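15 Sep 2020

Workroom notebook, gowns

Seema wants us to move all the satin bodices over to the Vevatwood fusible before the October fittings. I said I'd test it first. The rep's sheet says it "disappears into the fabric" and holds through 91 pressings. I have no idea who sat and pressed a bodice 91 times, and the sheet doesn't say at what heat or on what cloth, so I'm treating that number as decoration.

Cut test strips from the ivory duchess satin left over from the Tolgate order, plus a few from the crepe. Half with Vevatwood, half with our usual silk organza, hand basted. Iron at 120 C, dry, press cloth on top. Held it a slow count of twelve, lifted, moved over, no sliding.

Satin with fusible: smooth on the face straight off the board. Bent it over the ham and got a hard little ridge exactly where the boning channel would go. Cremilda says a bride won't see that under lace. Fine, but half the Skunum styles have no lace on the bodice, and those are the ones people photograph from the side.

Crepe with fusible: better than I expected. Still goes a bit cardboardy at the bust curve. Try cutting the fusible on the bias before writing it off.
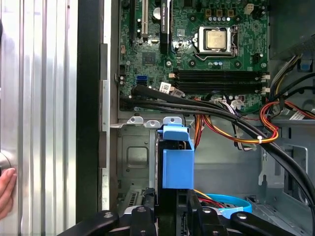

Organza strips: same as ever. Slow to baste, behaves on the curve, lets out cleanly when the seam has to move. That last part matters more than Seema's time sheet allows for. Nearly every gown gets let out or taken in somewhere, and I picked the fusible off one seam allowance this afternoon and it took the shine with it. There's a dull stripe on the satin now. Strip is pinned to the board by the steamer if anyone wants to argue.

Dirceu thinks I pressed too hot. Maybe. Will redo two strips at a lower setting tomorrow, but if the glue only behaves inside a tiny range I don't want it near a gown that sells for over 2000.

Evangelista gown (the one with the covered buttons): Nivaldo has the train pinned up for an over-bustle. I'd like to see it walked in before we sew the loops. Three points looks thin to me for that much skirt.

To do
– redo satin strips, cooler iron
– bias-cut fusible on crepe
– steam all strips, hang overnight, check for bubbling
– ask the rep what cloth they tested on, get it in writing
– no Vevatwood on customer gowns until Cremilda and I have both signed the strips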